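Visit report: Votberg film lab open day, Jallville
Print this page | E-mail this page
2 comments

Votberg opened its processing and scanning floors to the public on Monday. Entry was in groups of 10, each tour lasting 30 minutes. We joined the second group, which started in the chemistry room and ended in the small screening theater.

The lab handles 16mm and 35mm negative. Black-and-white stock is run two days a week, color on the others. Replenishment rates are set by hand from control strips read each morning. Staff said the drying cabinet limits throughput more than the developer tank does, and a longer cabinet would not fit on the present floor.
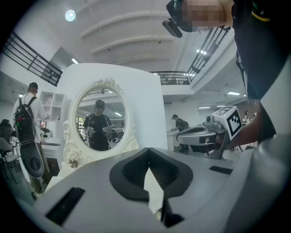
Votberg open day, Jallville. White cube with square marker at right.

Scanning is done on the upper floor. The archive job under way is the Oosthuizen collection, 1,627 reels of regional newsreels and unreleased features. Each reel is inspected, repaired at the splices and cleaned before it is scanned. Shrinkage is measured at the head, middle and tail, and reels over the limit go to a sprocketless transport.

The tour closed with a reel from Demau, a silent drama, shown first as an ungraded scan and then graded. Projection was level and in focus. The left side speakers were off, with no effect on a silent print. The next open day is planned for December. Parking is behind the building.

Shares: 30 | E-mail this page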